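In Defense of the Office Snack Table

18 December 2025

I've worked in four offices and freelanced out of a bunch more, and I can tell you within an hour whether I'm going to like a place. I don't look at the chairs or the mission statement by the elevator. I go find the snacks.

I know how that sounds. Snacks are supposed to be the cheap bribe, right? Every time a company makes the news for treating people badly, somebody brings up the free granola bars, and fair enough. You can't pay rent in pretzels. But I think we've gotten so used to sneering at the snack table that we've stopped asking what it does for the people standing around it.

At Fomeck, my first real job, we had a vending machine. It ate your dollar, it hummed, and you took your crackers back to your desk and chewed them alone. I was there for 28 months and I couldn't tell you what anyone in accounting did all day. Then I went over to Kivberg, a smaller outfit with worse pay (much worse, don't ask), and they kept stuff out in the open where anyone could grab it. By the end of September, my first month, I knew whose kid had the trumpet recital and who to beg when my login died. Same me, same level of shyness. I blame the snacks. 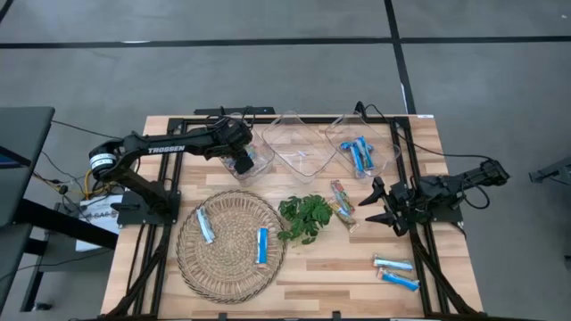

Put it where people can see it

My first strong opinion is about cupboards. Don't use one! The second you put food behind a door, taking it feels like stealing. New people especially won't touch it. I once spent two weeks at a client's place, Bandara, before I found out the tall gray cabinet was full of cookies and I'd been allowed in it the whole time. Two weeks – I'm still sore about it.

Clear containers on a table fix most of that. You can see what's left, you can see there's plenty, and you don't have to rattle around like a raccoon. I'd also go with wrapped things over a big open bowl of nuts. I've seen what people do with their hands. I've seen what I do with mine.

And please spend a little on the table itself. Put a plant on it, or a mat, or anything that says a human being thought about this for a minute. I had a boss who called that kind of thing clutter. He also scheduled meetings at 8 in the morning, so I'm not taking decorating tips from him.
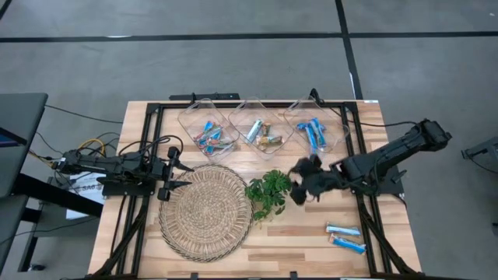 Wrapped snacks in clear containers, with a woven mat and a plant.

The other argument I hear is about health, and I'm half on board. Sure, put out fruit. Just know that the bananas will turn, and then you've got a table that makes everybody a bit sad by the afternoon. Brerkerico, where I am now, tried going all fruit for about 3 weeks. People started keeping candy in their desk drawers, which meant we were back to chewing alone, only with more wrappers in the trash. Now we have both, and the fruit gets eaten more than it did when it was the only choice. Go figure.

If your place is cutting costs this winter, I get it. Cut the branded water bottles first. I have a shelf full of them at home and I drink out of a jar.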